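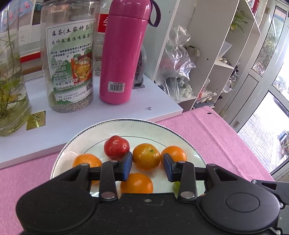

Fruit on the table at Pleltholm.

Lunch Table Project, Pleltholm and Laing
Second progress report to the Trornik Fund
For the attention of Shona Morrison

1. Where we are now

This report covers the second period of the grant, from the end of the winter break until May. In the first report I wrote mostly about preparations, and I promised that the second one would be about lunches. In this period we served 1626 lunches at the two halls together. The plan in our application was somewhat lower, so we are ahead with the meals. We are behind with the evening cooking classes, and I explain this in section 4.

The purpose of the project has not changed. Older people who live alone in Pleltholm and in Laing can come to a hot lunch two times a week, sit with others, and go home with the help of our driver if they need it. The price for the guest is kept low and the grant covers the difference.

2. Lunches at Pleltholm

The Pleltholm hall is the larger one and it is now well known in the town. On a normal day all the tables are in use by noon. We open the doors earlier than we planned, at eleven in the morning, because many guests come with the bus from Divton and the next bus would bring them too late. At first the cooks did not like this, as people were standing in the kitchen door while the soup was still on the stove. We moved the coat rack and put the coffee at the other end of the hall, and now the guests go there first.

The menu is made for four weeks and then it starts again. Soup is always offered. The main dish is meat or fish on one day and vegetables or eggs on the other. The guests have strong opinions about potatoes and I can report that boiled ones are preferred over mashed ones. We tried a lentil dish three times, with three different recipes, and after the third time we took it out of the menu.

For dessert we had in the application "cake or pudding." We changed this to fresh fruit on one of the two days. The change was proposed by the district nurse, who visits us once a month, and it also saves oven time. Some guests cannot bite an apple, so the kitchen cuts it in thin pieces or cooks it with a little sugar. Oranges are popular but hard to peel for people with weak hands. Helpers now peel them at the table when a guest asks for it. We tell helpers to wait until they are asked, as not everybody wants this kind of help.

3. Lunches at Laing

Laing was more difficult. The hall there has only a small kitchen with an old stove, and for the first weeks we cooked everything in Pleltholm and drove it over in insulated boxes. The food arrived hot enough, we measured this each time and wrote it in the book, but the vegetables were too soft after the drive. From the sixth week we cook the vegetables in Laing and bring only the soup and the main dish. It asks for one more person in the morning. The guests noticed the difference at once.

Attendance in Laing is up to 19 guests on a good day, and in bad weather it can be less than half of this. The road from the upper farms was closed by snow twice. On these days our driver could not reach the people who need the lunch most. We now keep a list of telephone numbers and call every guest from the upper road before nine in the morning if the forecast is bad. If they can't come, a neighbor brings a portion, and where there is no neighbor we bring it ourselves on the next day.

One thing I would like to mention, although it is not in our indicators. In Laing the guests have begun to stay after the meal. Two tables play cards until three in the afternoon, and a group of women repair clothes together. We did not organize it. The hall is rented only until two, and I have asked the owner for one hour more on Tuesday without extra cost. He agreed until the summer. After the summer we will have to pay for it or find another solution.
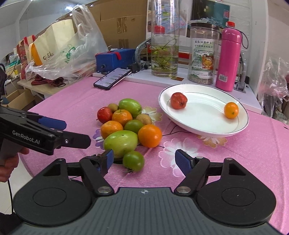
The buying of food is now done in one order for both halls. Before, each hall bought for itself, and we had the situation that Laing paid much more for eggs and Pleltholm more for flour. The wholesaler in Divton delivers on the afternoon before the lunch day, and the cook on duty checks the boxes and signs. If something is bad, it must be reported before closing time or it is not replaced. We learned this rule with a box of lettuce.

Dry goods are bought once per month. We asked for a second shelf in the Pleltholm storage room and received it, so now the rice and flour do not stand on the floor. The health inspector came in the middle of the period without an appointment. She found the storage in order. She asked for a separate cutting board for raw fish and for a thermometer in the second refrigerator, and both were bought in the same week. Her written report is attached as Annex B.

4. Evening cooking classes

The application says that we will hold 12 evening classes for people who have recently started to live alone, mainly widowed men, who never cooked for themselves. Until now only five have taken place. I want to be open about the reasons.

The first reason is the teacher. Our first teacher found full-time work in Divton and left after the second evening. It took us seven weeks to find the next one. The second reason is that we chose a wrong hour. Seven in the evening is dark in winter and many of the people we wanted do not drive in the dark. We asked the participants and moved the class to four in the afternoon, and after this change the group was full each time. So they are not evening classes anymore, and I ask you to accept the new name "afternoon cooking classes" in the documents.

The content is very simple. In the first class the participants cook one soup and one egg dish and learn how to keep what is left over. In the second they go through a week of shopping for one person. Several participants said they threw away much food before, as everything in the shop is packed for a family. The third class is about using the oven, which some of them were afraid of.

We plan to hold the remaining classes before the end of the grant. If it is not possible to hold all of them, we will write to you in good time and return the part of the budget that was not used.

5. Transport

The car is used more than we expected. It made 297 trips in this period, counting each guest journey to a hall and each one home. The costs of fuel are inside the budget, but the winter tires were not foreseen, and we paid them from the line "small repairs." This line is now almost empty. I ask for permission to move a small amount from the line "printing" to the line "small repairs." We print less than planned, because the menus are now written on a board and the local newspaper prints our announcement for free.

The driver has asked for a folding step, so that guests with bad knees can get in more easily. We borrowed one to try it and it helped. It will be bought next month.

6. People

The two cooks from the first period are both still with us. A third cook joined for the mornings in Laing. We had one accident, a burn on the hand from a lid. It was treated in the hall and the cook was back the next week. After this we bought longer gloves.

All helpers now have the food hygiene certificate except two, who joined late and will take the course in Divton when it is offered again.

7. What comes next

Until the next report we want to do the following:

Hold the remaining cooking classes at the new hour.
Find an agreement about the hall in Laing after the summer.
Prepare a summer menu with more cold dishes, as the Pleltholm kitchen becomes very hot.
Ask all guests in a short talk what they would change. We will not use paper forms again, since the letters were too small and only a few came back.

The financial table is in Annex A and the receipts are kept in the office in Pleltholm. If you would like to visit, a lunch day is the best time, and it is good to come before noon. Please tell us one day before so that the kitchen can put one more plate.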